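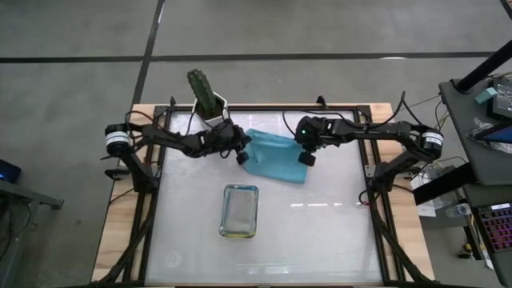
第四章 安装之后的首次烘干

适用于 Farncombe 前开门冷凝式干衣机。译注和补充由 Uriel Olvera 整理,与原厂说明书不一致的地方,均已在文中写明。

原厂说明书在这一章的开头写着“开箱即用,无需设置”。请先不要相信这句话。机器通上电确实会转,但出厂默认的几项参数并不适合大多数家庭,衣物湿度感应也需要先跑一次空筒才有参考值。跳过本章直接烘一筒毛巾,多半会得到一筒外干内潮的毛巾,然后在说明书末尾的故障表里找不到对应的条目。

4.1 准备工作

1. 确认机器已经放平。打开机门,松手,门应停在原处。如果门自己往外荡或往回合,说明机身仍有倾斜,请回到第三章重新调整底脚。随机附送的小水平泡精度有限,我手上的这一只放在同一块玻璃上,掉个头读数就变了,建议用自己的水平尺。

2. 取出筒内的全部包装材料。滚筒后方的泡沫垫颜色与内壁接近,容易漏掉,请用手伸进去摸一圈。

3. 检查插座。铭牌额定功率为 1790 瓦,应使用单独的带接地插座,不要与电暖器、热水器共用一个插线板。销售页面称“普通插线板即可”,铭牌旁边的警告标签却写着禁止使用延长线。两处说法冲突时,以警告标签为准。

4. 将冷凝水盒推到底,听到卡扣声后再轻轻往外拉一下。有卡扣声不代表一定扣好了。

注意:机器搬运后应竖直静置 2 小时再通电。如果运输途中曾经放倒,请静置更久,并向送货方问清楚倒放的方向。送货单上的“全程直立”一栏是预先印好的,参考价值不大。

4.2 空筒校准

1. 接通电源,将旋钮转到“定时”,不要选“智能”。

2. 同时按住“干度”与“延时”两个键,直到显示屏开始闪烁。原厂写的是“按住片刻”,没有说明片刻是多久;请以屏幕闪烁为准,不必数秒。

3. 关好机门,按启动键。滚筒会先正转,停顿,再反转。停顿期间没有任何声音,属于正常情况,请不要开门查看,开门会使校准作废,而屏幕上不会有任何提示。

4. 程序结束后让机门敞开,等筒壁凉下来。

校准过程中可能闻到轻微的橡胶气味,一般在最初几次使用后减弱。如果闻到焦糊味,或者气味越来越重,请立即拔掉插头并联系售后。客服电话里可能会告诉你“新机器都这样”,请坚持要求登记。

4.3 第一筒衣物

第一筒宜选旧的、浅色的纯棉织物,例如抹布、旧毛巾、旧床单。不要放新买的深色衣物,也不要放任何舍不得的东西。

1. 将每件织物抖开后再放入。从洗衣机里整团抱出来直接塞进去,是烘不干最常见的原因,远比所谓“传感器故障”常见。

2. 看清洗涤标签。标签上方框内有圆圈的符号表示可以机烘,圆圈内一个点为低温,两个点为常规温度;打叉的不要放入。个别成衣的标签明显是随手缝上去的,同一件衣服里外两张标签写得不一样,这时按要求更严的那一张处理。

3. 装到滚筒容积的一半左右。机身上印的最大容量以干衣重量计算,而且多半是在整齐划一的测试布上得出的数字。家里的床单会打卷,会把小件裹在里面,不可能达到同样的效果。

4. 选择“棉物”,干度设为中档。“柜干”“即穿”“特干”三档的差别,在我烘过的毛巾上摸不出来,在厚帽衫的口袋处倒是很明显。

5. 程序结束后尽快取出,逐件摊开检查。重点摸缝边、裤腰和折角,这些地方最后才干。

提示:小块布类在取出后趁热铺平,用手掌由中间向四角推开,再对折。堆在一起放凉以后,褶皱会留下来。说明书宣称“抗皱护理”程序可以免去熨烫,该程序所做的只是在结束后让滚筒隔一段时间转几下。对T恤有一些作用,对衬衫领子基本没有。

4.4 关于护理用品

包装内附有一盒 Lurside 烘干香片。是否使用由您决定,有以下几点需要说明:

香片在滚筒内会留下一层薄膜,湿度感应条也在滚筒内。感应条上有了薄膜,机器可能误判衣物已干而提前停机。原厂说明书在推荐香片的那一页没有提这件事,却在清洁一章建议用白醋擦拭感应条。

毛巾不要用香片,吸水性会变差。

婴儿衣物和运动速干衣也不建议使用。

盒子上印着“减少静电”。静电主要来自过度烘干的化纤,把化纤衣物单独拿出来,干度调低一档,效果更可靠,也不用花钱。

4.5 叠放安装

如果要把干衣机放在洗衣机上方,需要另购 Trutovov 连接架。外包装写“通用”,请先量洗衣机顶板的深度,再看架子内侧的实际尺寸,不要只看型号对照表,表中有些洗衣机早已停产,也有些新型号根本没有列入。

1. 拔掉两台机器的电源。

2. 由 2 名成年人抬起干衣机,抓握底部两侧,不要抓门框或操作面板。

3. 对准连接架的导轨缓慢推入,锁紧前方螺钉。

4. 先以空筒运行洗衣机脱水程序,观察上方机器有无位移。

警告:不得把干衣机放在洗衣机下方,不得用胶垫、木板或双面胶代替连接架。网上有人这样用了很多年也没出事,这不构成依据。

4.6 手机应用

机器可以连接 Quispe 应用,但所有烘干程序在面板上都能完成,连接不是必需的步骤。仍然希望连接的,请注意:

应用首次打开时要求获取位置权限。拒绝之后仍可配对,只是需要手动输入无线网络名称。

应用显示的“剩余时间”与面板显示的经常不一致。两者都是估算,面板的更新得勤一些。

“节能报告”给出的省电比例没有注明和什么相比。想知道实际用电,请在允许的功率范围内使用带计量的插座,或直接抄电表。

远程启动功能默认打开,建议关闭。人在外面时不应启动干衣机,家中有儿童或宠物的更是如此。

4.7 绒毛滤网

每次烘干后都要清理滤网,不要等指示灯亮。指示灯按累计时间触发,与滤网上究竟积了多少绒毛无关;烘几筒新毛巾就足以把它堵住。

1. 等机器停转后向上抽出滤网。

2. 打开两片网面,用手将绒毛卷下。潮湿的绒毛不易卷起,可以晾一会儿再清。

3. 用软刷清理网槽。吸尘器可用,但不要把硬管口顶在网面上。

4. 每隔一段时间用温水冲洗网面,彻底晾干后装回。

不装滤网时机器理论上不会启动。我在早期批次上试过,滤网没有插到底,机器照样启动了,所以请自行确认,不要依赖这项保护。

累计运行超过 348 小时后,屏幕会提示更换滤网。提示出现后,请先对着光检查网面,没有破洞、边框没有变形的,洗净后可以继续使用,长按“延时”键即可清除提示。有破损的必须更换,不要缝补。

4.8 首次使用后的检查

拔下插头,摸一摸插头外壳。微温属正常;烫手、变色或变形的,请停止使用该插座,并请电工检查。

倒掉冷凝水盒里的水。水面上可能浮着少量绒毛。广告里建议用这些水浇花或注入熨斗,前者请自行斟酌,后者不要做,绒毛会堵住熨斗的蒸汽孔。

查看机身下方的地面有无水迹。若有,先检查水盒是否推到底,再检查排水软管接口。两处都正常而仍然漏水的,请拍下照片,连同购机凭证一起提交售后。保修卡上的安装日期要在当天填好,售后对补填的日期向来不太认账。

下一章说明羊毛、羽绒及混纺织物的烘干设置。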